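# Getting a Stiltwood Paddle Console to Show a Picture on a Modern TV

Friday, December 3, 2021

The Stiltwood is one of those late-seventies ball-and-paddle boxes that plays six games, four of which are tennis. It wants a television with two screws on the back, and you have a television with no screws on the back and strong opinions about signal quality.
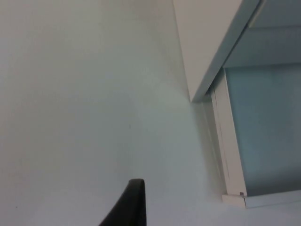 There are two ways out. You can buy an old set and give up a corner of the house to it, or you can pull the composite signal straight off the console's board and skip the TV tuner completely. I did the first one for years. These instructions are for the second.

## Before you start

You will need:

- a Stiltwood console, any revision
- a Phillips screwdriver with a long shaft
- a soldering iron with a fine tip, and solder
- one 2N3904 transistor (any general-purpose NPN will do)
- a 75-ohm resistor and a 100-ohm resistor
- thin hookup wire in at least two colors
- two panel-mount RCA jacks
- a multimeter
- a drill with a bit that fits your jacks

If you've never soldered anything, practice on a dead radio first. The traces on these boards were laid down by people who expected the product to last until the following January, and they lift if you look at them too hard.

Take the batteries out. If there's a wall adapter, unplug it from the wall, too. The original adapter is a lump with no regulation to speak of, and mine put out enough over its rated voltage that I retired it on the spot. A modern regulated 9-volt supply with the right plug is cheap. Check the polarity with the meter before you plug anything in, as Stiltwood changed its mind about center-positive at least once and didn't bother to reprint the label.

## Opening the case

Turn the console over on a towel. Four screws are in plain sight and a fifth is under the battery cover, where it has ruined many evenings. Remove all five, turn the whole thing right side up while holding it together, and lift the top off slowly. The paddle wires are short. So is the speaker wire, and it's the one that breaks.

Take a photo of the inside now. You'll think you can remember where the brown wire went.

The big 28-pin chip in the middle is the entire game. Everything else on the board is there to feed it, listen to it, or shout its output into the RF box, the little metal can near the back edge.

## Finding the video signals

The chip doesn't put out one video signal. It puts out several: ball, left player, right player, score and field, and sync. On the Stiltwood board these are mixed through a handful of resistors or a small logic chip before they reach the RF can. That's lucky for us, because somebody has already done the mixing.

1. Find the RF can. Three wires or traces go into it: power, ground, and mixed video.
2. With the console off, use the continuity setting on the meter to find ground. The can itself is ground.
3. Power the console up and measure the other two. The one sitting at a steady supply voltage is power.
4. The one left over is your video.

On my board the video line is a fat trace that runs past a resistor marked R18. On the later Fundar-built boards it's a short yellow wire. If yours is neither of these, go by the meter and ignore me.

Switch the power off again before you go on. I put that in its own sentence for a reason, and the reason was a transistor.

## Building the buffer

The signal at the can is too weak to drive a TV input directly. Try it and you'll get a faint gray suggestion of tennis. One transistor fixes this.

Hold the 2N3904 with the flat side toward you and the legs pointing down. From left to right, the legs are emitter, base, collector. Other NPN types may use a different order, so look yours up.

1. Solder the collector to the supply voltage.
2. Run a wire from the mixed video point to the base, through the 100-ohm resistor.
3. Solder the 75-ohm resistor to the emitter. The free end of that resistor is your composite output.
4. Run a ground wire from the can to the outer ring of the RCA jack, and the output wire to the center pin.

I build this in midair, legs twisted together and wrapped in heat-shrink. A square of perfboard is tidier. The television doesn't care which.

Now disconnect the RF can from the video line by lifting its one leg. You can leave the can in place in case you ever want to put things back, which you won't, but it makes people on forums feel better.

## Sound

Sound comes out of the chip as a plain square wave and goes to the built-in speaker. Tap the speaker's non-ground terminal and run it through a 10K resistor to the second RCA jack. Leave the resistor out and the beep will arrive at full force through whatever you've got hooked to your TV. Mine was a Meireles soundbar, at night. The dog still leaves the room for tennis.

## Trying it out

Plug in before you drill anything. Use the TV's composite input (usually the yellow jack, sometimes a yellow-ringed green one shared with component) and turn the console on.

**Black screen, but the sound works.** Check the transistor's orientation. It's backward.

**Picture rolls or tears.** The TV isn't happy with the sync. These chips put out 262 lines with no interlace, and some newer sets refuse to believe in it. A cheap upscaler usually helps. I use a Dostent box that cost less than the cable, and it locks on after a second or two of sulking.

**Picture is washed out.** The video is too hot. Swap the 100-ohm resistor for something larger and work up in steps. I ended up at 318 ohms, measured, made of two resistors in series that I found in a coffee can.

**Wavy lines across the court.** Nine times out of ten it's the power supply. The tenth time it's a bad ground, and you'll check that last.

**No color.** There was never any color.

## Drilling and closing up

The left rear corner has enough space for both jacks, and the plastic is thinner there. Start with a small bit, go slowly, and back it with a scrap of wood. Old ABS cracks, and it always cracks toward the label.

Mount the jacks, tie down the wires so they clear the paddle pots, and while you're in there give each pot a squirt of contact cleaner and turn it end to end twenty times. Jittery paddles are dirty pots. Then put the five screws back, counting the one under the battery cover, and don't overtighten them.

If the serial number on the bottom is below 1,204, you have the early board with the socketed chip. Press the chip down firmly with your thumb before closing the case. It works its way up over the decades, and I've seen consoles sold as dead that needed nothing else.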